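I have read three of these village-life books since December, and I am starting to think they are all the same book. A person from a city goes somewhere cold and far, meets an old woman with a stove, and comes home knowing what matters.

The latest is by Mireille Kanaan, who spent 12 weeks in a settlement she calls Vestelora. She says the people there "live outside of time." Then, 2 pages later, a man asks her whether his phone bill can be paid from the district town. So which is it?
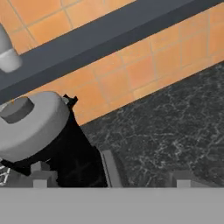 Orange tile on a slant.

My doubts started with the bread chapter. Kanaan writes that the recipe hasn't changed in five hundred years. Who checked? My grandmother's village had an "ancient" Easter loaf too, and when my cousin Aliki Balaskas went through the parish papers she found no mention of it before the sugar factory opened. People were happily telling visitors it went back to the Byzantines. I don't think they were lying – they had been asked so many times that they gave the answer that pleased.

Areti Psarras lent me the book and thinks I'm being a grouch. Her point is that Kanaan learned enough of the language to buy fish and argue over the price, and most of these writers don't get that far. Fine. The fish chapter is the best one. I'd have read a whole book of it.
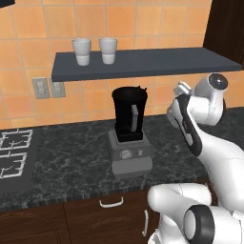 Two white cups on the shelf.

What bothers me more is who gets left out. There is a schoolteacher in Vestelora who appears for one paragraph, says she would move tomorrow if her sister had a spare room, and is never heard from again. The old man who carves spoons gets 3 chapters. I would like to know what the teacher does in the evenings, what she earns, how often the road closes, and whether anyone under thirty plans to stay. 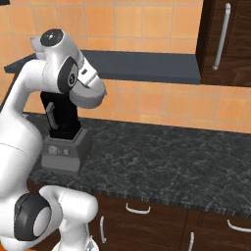 White arm over the kitchen counter.

The maps are poor as well. The river is named in the text and missing from the map, and the walk to the next village takes a morning in one chapter and most of a day in another. Maybe it was snowing. She doesn't say.

Areti wants me to try Rocío Lozano next, on the salt villages. I'll give it 5 chapters.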